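Laundry room at Zurine house opens for folding evenings

Residents of the Zurine guest house can now bring their clean clothes to a shared folding evening, which is held every Monday from seven o'clock. The evenings began in June in the two spare bedrooms on the first floor, after many residents had asked for a place with more space than their own rooms.

The house has rooms for up to 200 people, and most of the rooms have a narrow single bed and one chair. Until now, people folded their clothes on the chair, on the window sill or on top of the machines in the basement. This caused some complaints, as the machines were needed by others and clothes were sometimes left behind or mixed up.

"A bed is the best table for clothes, but it must be a big one," said Rohani Kwok, who manages the house. "We had two big beds standing in rooms that we do not rent in the summer. So we made them with clean sheets and opened the door."

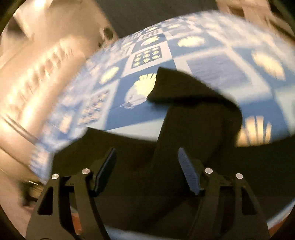
A dark cloth on the patterned bedding, with part of it standing up in a fold.

The first evening was a quiet one, but the second one filled both rooms and the corridor. Residents brought work clothes, bed linen and school uniforms. Wumpini Agyeman, who worked for many years in the linen room of a hotel, agreed to show her way of folding to those who wanted to learn it.

Her method is simple. The garment is laid flat with the front side down and is made smooth with the palm, from the middle to the outside. The sleeves are folded in first, then the sides, and at last the lower part is brought up in two steps. She advises to keep one hand on the cloth all the time, so that the first folds do not open while the next one is made.

Dark clothes got a long discussion. Several residents wear black trousers and black shirts for their work in restaurants, and they find these the most difficult to fold well, especially in the evening. The seams are hard to find and the creases do not show until the next morning. Mrs Agyeman told them to feel for the seam with the fingers and to put dark pieces on a light or patterned sheet, where the outline of the garment is easy to follow.
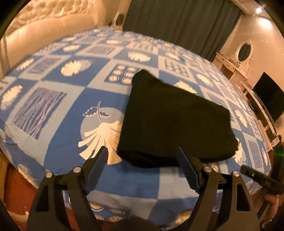 Photo: Zurine House newsletter

The sheets themselves were also a subject of talk. One of them has blue blocks, wavy lines and a large cream leaf, and Herman Ong, who lives on the third floor, uses the pattern as a ruler. He puts the edge of a shirt along the edge of a block and folds to the next one. His shirts came out in almost the same size, and two of his neighbours have started to do it in the same way.

Not everybody was fully convinced. Ikhsan Rahman said that he prefers to roll his clothes, as he has only one small drawer and rolled shirts fit better in it. Mrs Agyeman answered that rolling is good for T-shirts and for travelling, but that a work shirt with a collar should be folded and laid flat, with nothing heavy on top.

The shop Jamura, on the ground floor of the same building, has given 30 cloth bags for carrying folded clothes back to the rooms. The bags hang behind the door and can be borrowed until the next evening. Residents are asked to return them empty and to write their room number on the list when they take one.

The folding evenings are free of charge. Clothes must be clean and completely dry before they are put on the beds, and shoes are left in the corridor. Irons are not allowed in the bedrooms, but there are two ironing boards in the basement, which can be used until ten o'clock.

Both rooms will be rented again when the autumn guests arrive. Mrs Kwok is now looking for another place in the house, and she has asked the owners if the old reading room could be used with a large table. An answer is expected before the end of the summer. Until then, those who have questions about the evenings can speak to Lakshmi Amin at the reception desk.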